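Party office security walkround, Sostine district branch. June round. Done by me (Siamak Nouri) with Solène Tessier, 7:40 am start, before the phones got going. Second walkround after the shooting at the Palberg office. Old form used, new one still not printed.

Marks: OK / FIX / STOP. STOP means don't use it till it's signed off.

## 1. Street and front door

- [x] Pavement clear, no cars left against the wall. OK
- [x] Street light outside no. 12 working. OK, came on at dusk when Solène checked the night before
- [ ] Front door closer. FIX. Door sits open a hand's width unless you pull it. Reported last time as well!
- [x] Door viewer clean. OK
- [ ] Intercom. FIX. Sound only, picture dead. Naseri fitted it so ring Naseri, not the landlord
- [x] Candidate's home address taken off the notice board. OK. Also found it on the back of an old leaflet, shredded the box

Comment (Solène): people are still buzzing callers in from upstairs without asking a name. Saw it happen at 8:05. Post, as it was, but they didnt know that when they pressed.

## 2. Reception and waiting area

- [x] Desk alarm button tested. OK, rang through to the control room, they answered
- [ ] Visitor book. FIX. Out times missing for most of the week
- [x] Chairs moved back from the stairs. OK
- [ ] Bag check before surgeries. FIX. Shelf is there, no rota
- [x] Police liaison card by the phone, number right. OK
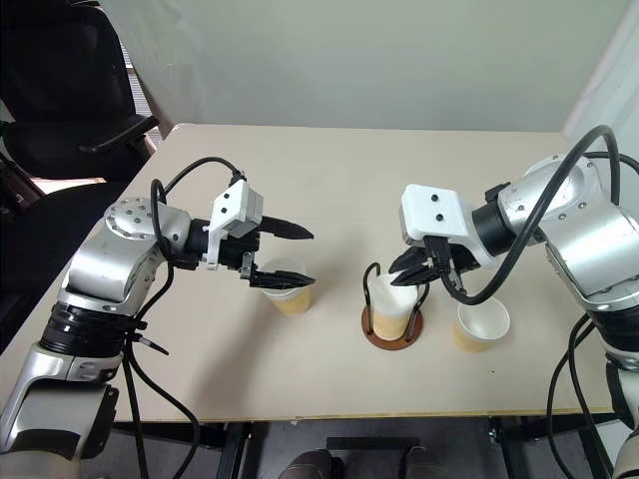
Visitor book needs one named person on it for the whole of a shift. Touran Ghasemi has said she'll do mornings. Afternoons open. If no one's got the book then surgery doesn't start, simple as that, and we've told the candidate so.

## 3. Meeting room and rear corridor

- [x] Windows lock, keys off the sill. OK
- [ ] Blind on yard side. FIX. Stuck halfway, anyone at the bins can see who's sitting where
- [ ] Rear fire exit. STOP. Leaflet boxes in front of it again. 2,394 leaflets on the delivery note and I think every one of them was in that corridor. Moved by 9, recheck next round
- [x] Exit sign lit. OK
- [x] Extinguisher in date, pin in. OK
- [ ] Second way out for the speaker. FIX. Only works if the exit above is clear, see above

Comment (me): nobody stacks anything in the corridor. Not for ten minutes, not for the van. Tabrizi has the store room key, ask him.

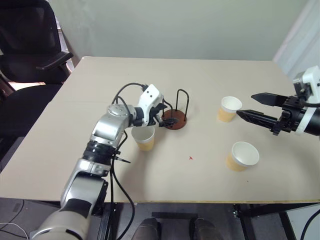

*Table with cup holder, round brown base, two black wire loops.*

## 4. Cars and travel

- [x] Candidate's car parked inside the yard. OK
- [ ] Route varied. FIX. Same road to the market three times running
- [x] Driver has the emergency numbers on paper. OK
- [ ] Look under and around before setting off. FIX. Driver says he does it. Wasn't doing it this morning
- [x] Fuel over half. OK

Shahram Tabrizi to go through the car check with the driver in person. Takes 2 minutes. Tick sheet goes in the glove box and comes back to me on the next round.

## 5. Public events coming up

Zollura hall meeting:

- [x] Hall plan received. OK
- [ ] Numbers. FIX. Hall is passed for 102 seated, we've sent out more invites than that. Door count needed, no standing at the back
- [x] Police told, have a name and a reply. OK
- [ ] Stewards. FIX. Have names, no armbands, no briefing time set
- [ ] First aider. FIX. Shaohua Xie asked, waiting to hear
- [ ] Nearest hospital and drive time on the steward sheet. FIX. Left blank

Comment (Solène): the Palberg people told us the worst bit was not knowing which hospital he'd been taken to. Two sets of family driving to two places. So fill that line in, please. Also one person only talks to reporters and it isn't the stewards.
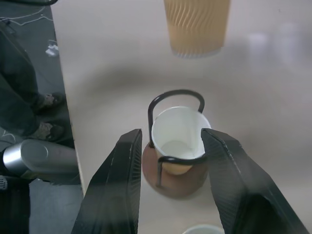
*White paper cup, open end up, on white tabletop.*

## 6. Threats log

- [x] Log kept, dated, in the locked drawer. OK
- [ ] Voicemails saved. FIX. One wiped by mistake, caller shouting about the ward list. Don't delete anyhting, even the daft ones
- [x] Letters bagged and handled once. OK
- [ ] Social media messages printed. FIX. Screenshots are on three different phones

## Still open from last time

- Front door closer
- Intercom picture
- Blind, yard side
- Corridor (was clear for a bit, then wasnt)

Intercom and closer to go in one call if poss. Tessier chasing. Corridor is mine.

Signed S. Nouri, S. Tessier. Copy to Touran for the front desk folder, copy to Tabrizi with the car sheet.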